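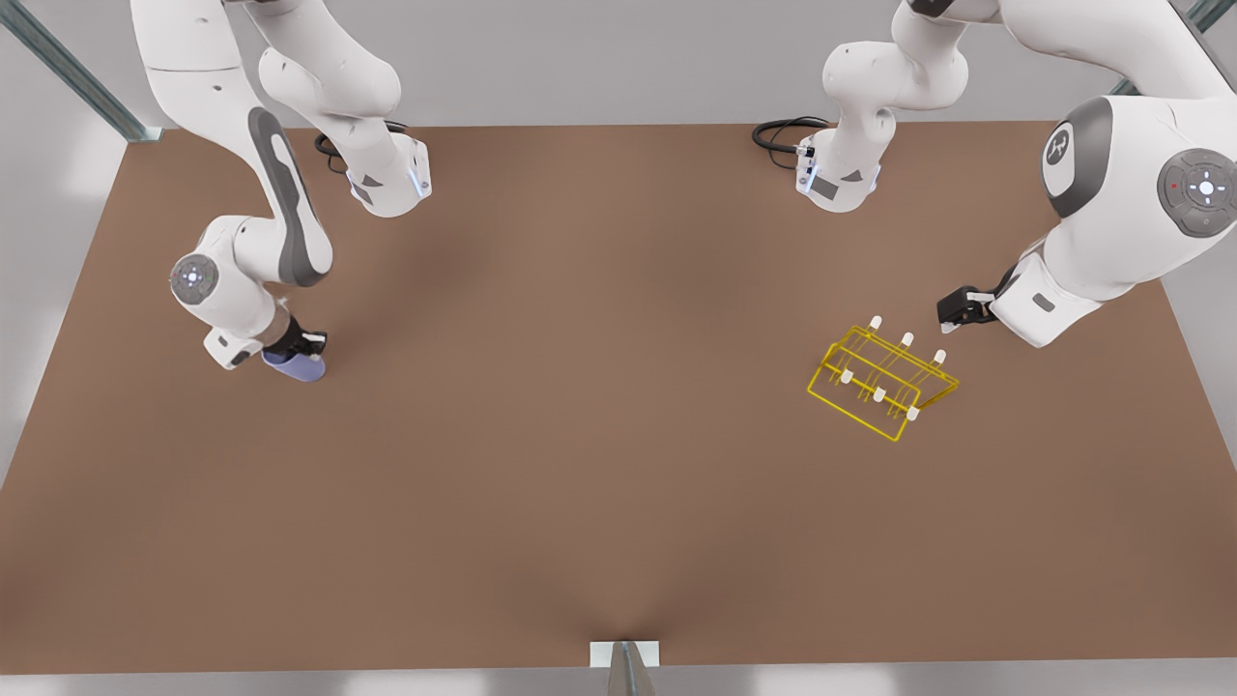 Rapport de projet — Mise en service et entretien d'une cellule à deux bras
Bianca Stoica
Rapport remis le 22 mars 2021

1. Contexte du projet

Mon projet concerne la cellule Flakora, qui comprend deux bras blancs montés sur une même table brune. L'atelier pédagogique l'utilise pour des exercices de prise et de dépose sur un râtelier. Avant de toucher à la cellule réelle, nous travaillons sur son modèle de simulation, qui porte le même nom. Le travail qui m'a été confié était de remettre ce modèle en accord avec la cellule, puis d'écrire une procédure d'entretien que les étudiants de l'année prochaine pourront suivre sans aide.

Le modèle d'origine a été construit dans le logiciel Flultico par un groupe précédent. Il fonctionnait, mais les bases avaient été déplacées sur la vraie table après une réparation et personne n'avait reporté ce changement.

2. Disposition de la cellule

Les deux bases se trouvent près du bord éloigné de la table. J'ai gardé la convention du groupe précédent : les noms « droit » et « gauche » sont ceux du robot, et pour une personne placée devant la table ils sont donc inversés. J'ai perdu une matinée à cause de cela au début du projet, car je corrigeais le repère du mauvais bras.

Chaque bras porte une pince à doigts noirs, fixée sur une bride blanche. Le râtelier est une structure ouverte en tiges jaunes, avec des picots blancs à tête arrondie. Il est posé en diagonale du côté du bras gauche. Dans le modèle, les câbles noirs spiralés sont représentés au pied des bases. Ils sont seulement visuels : le logiciel ne calcule pas leur collision. Sur la cellule réelle, il faut donc vérifier leur passage à la main.

3. Recalage des bases

Le recalage se fait toujours dans le même ordre.

Ouvrir la cellule dans Flultico et enregistrer une copie avant toute modification.
Mettre les deux bras en position de repos, pinces ouvertes.
Mesurer sur la vraie table la distance de chaque base au bord éloigné, puis la distance entre les deux bases.
Reporter les valeurs dans le fichier de cellule, d'abord le bras droit, ensuite le bras gauche.
Amener chaque pince à l'aplomb d'un picot et relever l'écart.

J'ai répété le dernier point 3 fois pour chaque bras. Après la première correction, le bras gauche gardait un écart de 3 mm dans le sens de la longueur du râtelier. L'erreur ne venait pas de la base. Le repère du râtelier avait été saisi à partir du coin de la structure, alors que mon fichier le prenait au premier picot. Quand j'ai corrigé cette valeur, l'écart a disparu à la précision de notre réglet.

4. Réglage des pinces

L'objet de test est une petite pièce lavande, de forme allongée et arrondie. Le bras droit la tient juste au-dessus de la table, pince vers le bas, pendant que la pince gauche attend vide près du râtelier. J'ai choisi cette configuration comme posture de contrôle, car elle permet de voir en même temps la hauteur de prise d'un côté et la position d'approche de l'autre.

La fermeture de la pince droite était trop rapide dans les anciens paramètres, et la pièce tournait entre les doigts au moment du contact. J'ai réduit la vitesse à 60 % de la valeur initiale. J'ai ensuite lancé une série de 600 cycles en simulation, sans chute de pièce. Ce résultat doit être lu avec prudence — le frottement des doigts réels change avec l'usure, et notre modèle ne le prend pas en compte.

5. Entretien proposé

Avant chaque séance : contrôler les connecteurs des câbles à l'arrière des bases, essuyer les doigts des pinces, vérifier que rien ne reste sur la table dans la zone commune aux deux bras.

Chaque mois : resserrer les vis des brides, refaire la posture de contrôle et noter l'écart dans le cahier Ndung'u (c'est le nom du cahier de maintenance de l'atelier).

Après tout démontage d'une base : refaire le recalage complet de la section 3. Un défaut 3324 au démarrage signifie, dans notre configuration, que le fichier de cellule chargé n'est pas celui du contrôleur. Il faut alors recharger le fichier et ne pas acquitter le défaut deux fois de suite.

6. Points qui restent ouverts

Les supports gris autour de la table sont dans le modèle, mais je n'ai pas mesuré leur position avec le même soin que les bases. Pour les trajectoires hautes du bras gauche, je conseille de garder une marge large. Il reste aussi à remplacer les doigts de la société Gostetti, dont la commande est en attente. La longueur de l'outil devra être modifiée dans le fichier pour les deux bras.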